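New film on the Rilley water records is out, and it's free to watch

Posted 2025-08-28
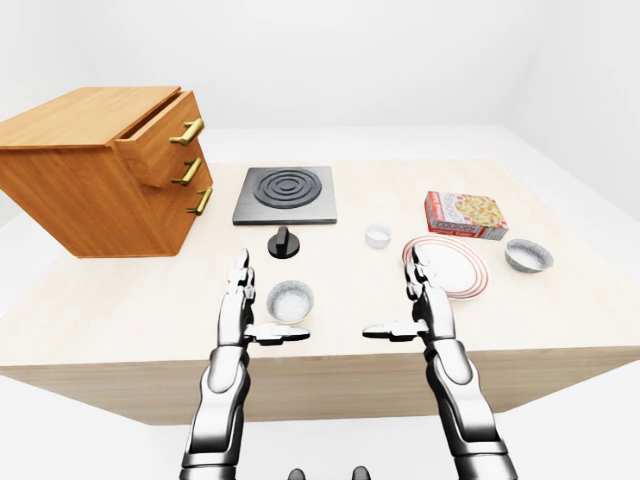
A pair of robotic hands at a table with a three-drawer wooden cabinet. Computer rendering.

Quick one, because people have been writing in all week. Cristóbal Cabral's film about the Rilley water plant is finally up. It's called The Taste Complaint. Full length, no paywall, no signup. Watch it before you read anyone's opinion of it, mine included.

For anyone new to the story. Rilley is a town of 3000 people. Its water plant has been run by a private contractor, Pundonard, since 2000. Last year Pundonard switched to a treatment additive sold under the name Plurora, which is supposed to keep the old pipes from corroding. No public notice before the switch. No line in the annual water report either. People noticed a change in the taste and started calling the town office. They were told nothing had changed.

That last part is the whole film, really. Something had changed, and it was in writing.

Cabral filed a records request in April. The town answered that the papers belonged to the contractor. The contractor answered that the papers belonged to the town. He kept both letters and reads them out loud on camera, one after the other, no music, and you can hear him trying not to laugh. Then he appealed, and won, and what came back was 638 pages.

Most of it is dull. Delivery slips, pump maintenance, a long argument over who pays for a fence. He says so. But in the middle of the stack is a memo from a Pundonard shift manager, asking whether customers should be told about Plurora ahead of the first delivery. The reply is a single line: "Not needed at this stage." There is no later stage anywhere in the file. Cabral looked. I went through the stack myself over two evenings and I couldn't find one either.

What the film says and what it doesn't

I want to be careful here becuase the comment section on the last post got away from us.

The film does not say Plurora made anybody sick. There is no health study in it, and Cabral says plainly that he hasn't got one. He talks to residents who had rashes, and a woman whose aquarium fish died, and he lets them talk, but he also puts a county water chemist on right after who says she can't tie any of it to the additive with the data she's been given. She says the lead tests in the file are inside the legal limit. She also says the testing was thin. Too few homes, same streets each time, nothing from the older end of town past the rail bridge.

So if you came for a smoking gun about poison, it isn't in there. Please stop posting that it is. What is in there is a company and a town office that both knew about a change in the drinking water and let people be told otherwise when they called up to ask. That's bad enough for me.

Some folks have also been sharing a chart that's supposed to come from the film. It doesn't. Cabral confirmed this by email. No idea where it started. If you have it up on your page, take it down.

The phone logs

Best section, for my money. The town office keeps a log of every call, and the log came with the records. Over one summer there are 100 calls about taste or smell. Every entry has the same four words in the action column: "Advised no change made." Same handwriting for most of them.

Cabral tracked down the clerk who wrote them. She's retired now and asked not to be named, her face is not shown. She says she was reading off a card taped by the phone and she beleived what was on the card. Nobody had told her different. She's angry about it. She lived on that water too and had switched to bottled for her coffee without ever putting the two things together.

He doesn't push her. A lot of filmmakers in this line would have. I've complained here before about documentaries that shout at you for two hours with thunder on the soundtrack, and I was ready for another one. This one is mostly kitchens and parking lots and people reading paper. The sound is rough in places, especially the council meeting, where somebody has a fan going right by the microphone. Turn on the captions for that part.

Pundonard's side

Pundonard declined to be interviewed for the film. After it went up they put out a statement, two paragraphs. It says the water "met all applicable standards at all times" and that notice of a product change "was not required under the terms of the operating agreement." It does not mention the calls or the card. We emailed to ask who wrote the card and whether the wording came from them or from the town. No answer as of posting. If they send one it'll go up in full.

On the contract point they may well be right. I read the operating agreement, which is in the file too, and the notice clause is about shutoffs and boil orders. Nothing about additives. Whoever signed that for the town didn't ask for it. Worth checking what your own town signed, by the way. Ask for the operating agreement and any amendments. Amendments matter, that's where the fee changes usually hide.

The town, for its part, says it will "review the communication process." The mayor's office told a radio station that the film was one-sided. The mayor was invited to be in it. The letter inviting her is on screen.

Why Ibarra should be paying attention

Ibarra, the next town down the valley, is looking at the same contractor for its own plant. The draft agreement is on the Ibarra town website, buried under the parking ordinance for some reason. I compared the two. The notice clause is word for word the same as the one in Rilley, right down to a missing comma.

There's a public comment period open now. Written comments only, to the clerk, by mail or the web form. The form cuts you off without warning if you write too much so save a copy first. Mine got chopped and I had to send it over again in pieces.

If you're going to write, keep it short and stick to the clause. Ask for notice to every household before any change in what goes into the water. Ask for the test sites to be listed and rotated. Ask for the call log to be public. Don't send them the chart. Don't send them a link to me, either, they've heard from me.

A couple of complaints

The film's too long in the last stretch. There's a section on the history of the plant that could go, or go at the front. And Cabral never quite gets to the money. There's a rebate mentioned in one of the delivery slips, Plurora supplier to Pundonard, and it flashes by in a shot of the page and then nothing. I asked him about it. He said he couldn't get anyone to explain it on the record and didn't want to guess. Fair, but I'd have liked to hear him say that in the film.

Also he mixes up two of the council members in the on-screen names, in the meeting with the fan. He knows, a fixed version is coming. 

Where to find it

The film is on Cabral's own site along with the whole file of records, scanned and searchable, in the order they arrived. He's asked people to link to the site and not to re-upload clips, mainly so corrections reach everybody. I'd respect that. Somebody already cut the clerk's interview down to one angry sentence and it's going around without the part where she explains the card.

There's a screening in Rilley too, at the old feed store, with Cabral taking questions afterward. Free, folding chairs, bring a sweater. Seats were nearly gone last I heard. He's hoping to do one in Ibarra before the comment period closes but hasn't got a room. If you have a room, write to him directly, the address is on his contact page.

He made the thing with his own money and some donations, small ones, and the donor list is posted. No company on it. I checked that before writing this up, as I'd want somebody to do with anything I put out.

More when Pundonard writes back.

Update: a reader points out that the Rilley annual water report has now been replaced on the town site with a version that does list Plurora. Same cover, same report date, no note saying it was changed. I have the old one saved and so does Cabral. If you downloaded a copy before this week, hang onto it, and send me the file if you would. Don't rename it.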